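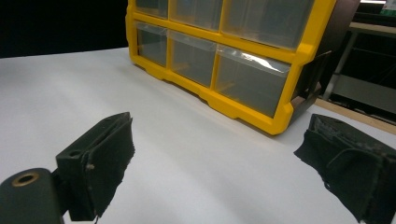
Small Parts Deserve a Policy
Aug 3, 2024
By the Herkier Workplace Desk

Every institution that maintains its own furniture and fixtures also maintains, whether it admits so or not, a collection of screws. At most sites the collection lives in coffee cans and desk drawers. It is the position of this desk that small parts should be stored in clear-fronted drawers, and that the drawers should be paid for from the general supply budget.

The objection usually raised is cost. When the Lollano branch sorted its stockroom last September, staff recorded 207 separate kinds of fastener, washer and hook. Of these, 198 had been bought more than once in the same year. A drawer unit costs less than the second purchase of nearly anything that belongs in it.

A second objection holds that labels on opaque boxes serve equally well. Labels are useful, and we recommend them. They also fall off, and they go on naming the old contents after someone has put in new ones. A transparent front lets a person see that a drawer is full, or nearly so, before opening it.

We would add one caution. The Sturnumine office bought drawers for around 3,000 parts and filled them within weeks, largely with items that should have been thrown away. Sorting must come first - bent nails do not improve with storage. A limit of 50 pieces per drawer, excepting the smallest washers, has worked well at Liapis and could be adopted elsewhere without difficulty.

Related
Who Should Hold the Supply Room Key?
Liapis Reviews Its Shelving Rules
The Case for a Shared Workbench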